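Smell in the towels

In our flat in Clivwood the towels began to smell in August, even when they came directly from the line. I tried more powder first, and this made it worse. Now I use less than the packet says and I wash towels at 60 degrees, without softener.

Once in a month I run the machine with no clothes, on the hottest programme, with washing soda in the drum. After it I wipe the rubber fold with an old sock. Take out the powder drawer also and brush it under the tap, there is always some black slime at the back.

Please do not close the door after the last wash of the day. I leave it open for the width of a hand.

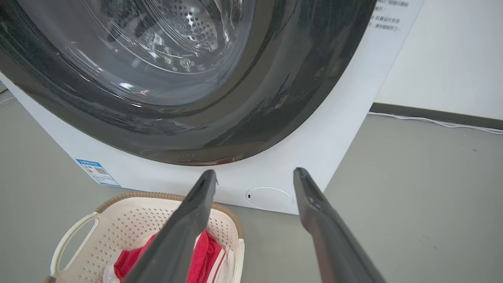 Ľudovít Oravec wrote to me that with his towels the soda did not help at all until he cleaned the filter at the bottom, where he found 29 cents and a hairpin. Put a flat tray under before you open it.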